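Frequently asked questions about renting a room at Tramberg House

Which rooms can I rent, and for how long?

We have 30 furnished rooms on three floors. The shortest stay is one month and the longest is one year. If you wish to stay longer than a year, please write to us before your contract ends and we will see what is free. Rooms on the top floor have a sloping ceiling, so very tall people usually prefer the first or second floor.

What is included in the rent?

The rent includes heating, water, electricity and internet. It does not include bed sheets, towels or kitchen things. A bed with mattress, a desk, a chair and a wardrobe are already in every room.

How much is the deposit and when do I get it back?

The deposit is 562 euros for all rooms, also for the small ones. We return it to your bank account within 30 days after you give back the keys. If there is damage, we send you first a list with the costs, and you have time to answer before we take any money from the deposit. Normal signs of use, like small marks on the wall behind the bed, are not counted as damage.

Can I move in late in the evening?

The office is open until 18:00. If you arrive later, your keys will be in the key box beside the main door, and we send you the code by e-mail. Please tell us your arrival time when you sign the contract. We cannot send the code by telephone.
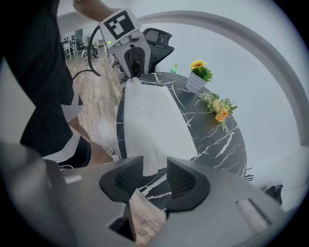
Page 5

What should I know about the floors and the furniture?

Please put felt pads under any chair or shelf that you bring with you. You can get them free of charge at the office. Wooden floors may be cleaned with a slightly wet cloth but never with a steam cleaner. Tables with a polished top need a mat under hot pots, and lemon juice or vinegar should be wiped away at once. If something is spilled and leaves a mark, tell us soon. It is often possible to repair it in the first days and much more expensive later.

May I hang pictures on the wall?

Yes, with small nails, up to 5 in each room. Please do not use adhesive strips, they pull off the paint. When you leave, the holes can stay as they are.

Where can I wash my clothes?

There are washing machines and dryers in the cellar. One wash costs 50 cents with the laundry card. The machines may be used from 7:00 to 21:00, and we ask you kindly to respect this, as the ground floor rooms are directly above.

Can I have guests?

Guests are welcome and may stay for up to 5 nights in a month. For a longer visit you need our written agreement. Spare mattresses are not available from us.

Are pets allowed?

Fish and small animals in a cage are allowed. Dogs and cats are unfortunately not possible.

How do I reach the house by public transport?

From Skerkalel station take the bus in the direction of Wendt and get off at the stop Flunov. From there you walk up the hill and turn left after the bakery. With heavy luggage a taxi from the station is perhaps the better choice. Parking in our street is for residents only, and you can ask for a permit at the town hall with a copy of your contract.

How do I end my contract?

We need a letter or an e-mail at least 30 days before you want to leave. The notice can start on any day of the month. Only for contracts ending in April we ask you to write earlier if you can, many rooms change at that time and the inspections must be planned.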